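Last updated 2023-12-10

Long one today. My knees hurt from kneeling on concrete and I have a bruise on my elbow from the frame (again), but Irner is back on its feet and I'm in a very good mood about it.

So, the right arm. It's been sulking since the middle of the week. You'd send it across the table and near the far end of the reach it would give a tiny hitch, like somebody tapping it on the shoulder, and then carry on as if nothing had happened. Tavion reckoned it was the wrist joint. I reckoned cable, mostly because I wanted it to be cable. A joint means Ekard, and Ekard means waiting until after Christmas.

Got in early and switched everything off, then moved the arm by hand, very slowly, with my ear practically on the housing. Nothing crunchy at all! Smooth all the way round. But when I got it out to full stretch the gripper cable went tight as a washing line where it comes past the elbow. Whoever last tied it down (me, in April, I looked it up) had left hardly any slack. The outer sleeve had gone shiny on one side where it had been rubbing against the link.

Cut the old ties off, unplugged at the gripper end, new cable in. There was one left in the drawer, bless Priya for ordering two. It took three goes to get the slack right. Too short and you're back where you started, too long and it flops in front of the fingers whenever the wrist turns over. I ended up measuring the loop, 105 mm out from the housing with the arm tucked in, and wrote that on a bit of tape inside the drawer so I don't have to work it out again next time.

Did the other arm's ties while I was down there. It didn't need it really, but two of them had been pulled so tight they'd dented the sleeve and I couldn't leave them like that.

Then the boring bit. Every bolt on the frame, all the way round with the torque wrench. One of the front corner ones took nearly half a turn, which I am not pleased about. I've put a paint line across each head now, so if one creeps we'll see it before we feel it. Wiped down the table, wiped the gripper fingers, found a disgusting amount of fluff in the left one. Dark fluff. It gets in behind the pads and packs down like felt, and you have to pick it out with a cocktail stick.

Zeroing next, 28 minutes for the pair of them, and I had my sandwich on the floor while it ran. Pinlow threw a warning the first time because I'd forgotten to tell it the gripper had been off. It wants to be told everything, that program. Second time it went straight through.

After lunch Priya came and sat with me and we put it through its paces with the soft stuff, the maroon and the dark ones. I like using them for this. A wooden block will forgive you for being slightly out, it just sits there, but something floppy shows you straight away if one side is late. The counter said 2778 when we started and I'd promised myself I wouldn't keep looking at it. I kept looking at it.

We had one odd lift where the left side let go early, and I went cold all over, but Priya spotted I'd left the grip force on the old setting. Put it right and ran that lift again — lovely. Took it right out to the far end as well, several times, and not a hitch. I may have patted it. 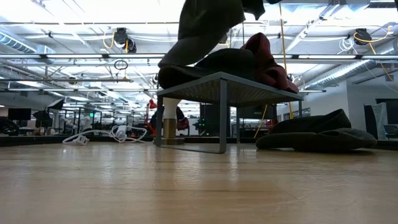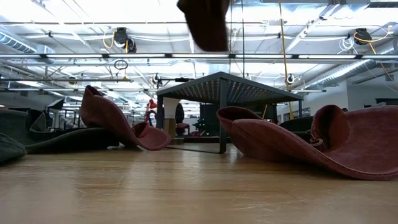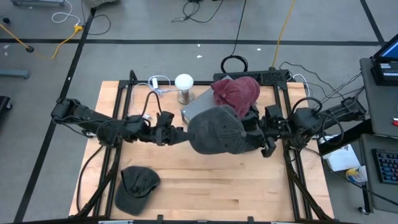

Last one: both grippers on the charcoal cap, maroon one behind it.

Tavion has been told it was the cable. He took it quite well and asked if I'd checked the wrist as well, so I've said I'll look at it again when it has a few more hours on it.

Still to do: order two more gripper cables, and a bag of the wider ties (the thin ones dig in). Ask Dexter if he still has the small torque wrench, because the big one is hopeless round the back of the frame. Write the 105 in the proper notes and not just on tape. Cocktail sticks.

Home late, beans on toast, bath. Arlo rang about the weekend and I talked about cable ties for so long that he put the phone down on the worktop and made himself a tea.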